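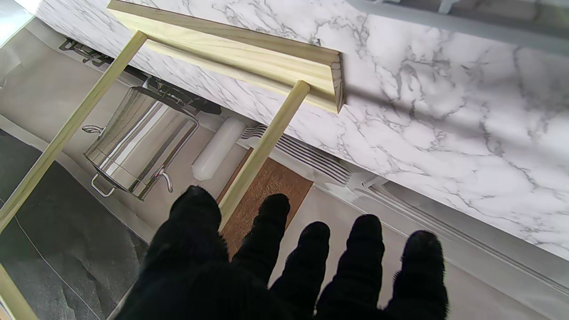 Stoler open day, Alau: visit notes
Aug 3, 2019

The Stoler building in Alau opens its test rooms to the public once a year. Registration was at the side door and took seven minutes. Visitors were given a floor plan, a list of the stations and a pair of shoe covers, and were then free to go in any order. I started upstairs with laundry and small wooden goods and left cookware for the afternoon.

Stoler makes light racks, stands and hangers for apartments without a utility room. The current catalog has 289 articles. Most of the wooden ones are pine, sold unfinished, with flat planks for the load-bearing parts and round dowels for the legs and rails. The joint is a drilled socket with glue and no screw. Seraina Hollenstein, who took the upstairs group, said the socket depth was increased in February after returns from a humid storage site. The older depth held a static load well enough but loosened when the rack was folded repeatedly.

The display station for small frames used a white marble-patterned surface with gray veining and a printed kitchen backdrop. The print carries a steel stock pot, a rolling pin and a brown doormat. I would have preferred a plain background with a scale on it. Against a print, it takes a moment to separate the dowels from the artwork, and the grain of the pine is easy to miss. The marble pattern does the wood more favors: pale pine shows up clearly against it, and the squared end of a plank can be checked for tearout at a glance.

Unfinished pine was the subject of most of the questions. It marks when a damp cloth is left on it, and Stoler does not supply oil or wax with the racks. The care sheet says to wipe the wood and stand it upright to dry. According to the sheet, the sample racks went through 1,351 fold cycles before the first joint showed play. No humidity figure is given next to that number, which limits its use.

Drying accessories were treated as part of the same range. The plastic hangers have a long straight arm with curved hooks and loops, so that a cloth can lie over the arm while smaller items go on the hooks. Microfiber is the standard test cloth. It holds a lot of water for its size and, if it is bunched up, the inner folds stay damp long after the outside feels finished. The advice given was to spread it along the full arm. A gray plastic arm will not take a stain from wet pine, but a thin hook can dent a soft dowel if the two are stored pressed together.

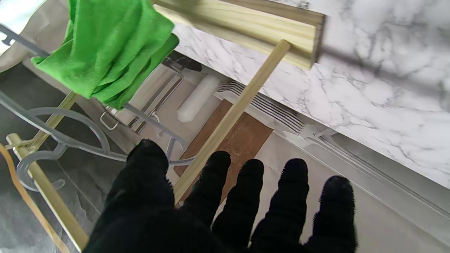 Fatima Jibrin objected to the storage advice at this point. She has kept hangers and a pine rack in one cupboard for years, she said, and the dents come from the rack being put away damp, when the surface is soft, and hardly ever from pressure on dry wood. She asked why the care sheet has no drying time on it.

Hollenstein's answer was that drying time varies too much with the room to be printed. A range would still be useful, and the objection was written down.

Downstairs, the packing line runs on flat cartons with paper corner blocks. Dowels are bundled with paper tape and the plank goes in last, against the lid. The plastic accessories are packed separately. Output for the previous month was posted by the door as 3,186 cartons. The line was stopped during the visit, so I have no comment on speed or noise.

Parking is on the north side only. The cookware rooms close an hour before the rest of the building, and I missed the second of them.

Search reports Enter keyword Go

Contact | Copyright 2019 Dravov Visit Reports | Back to top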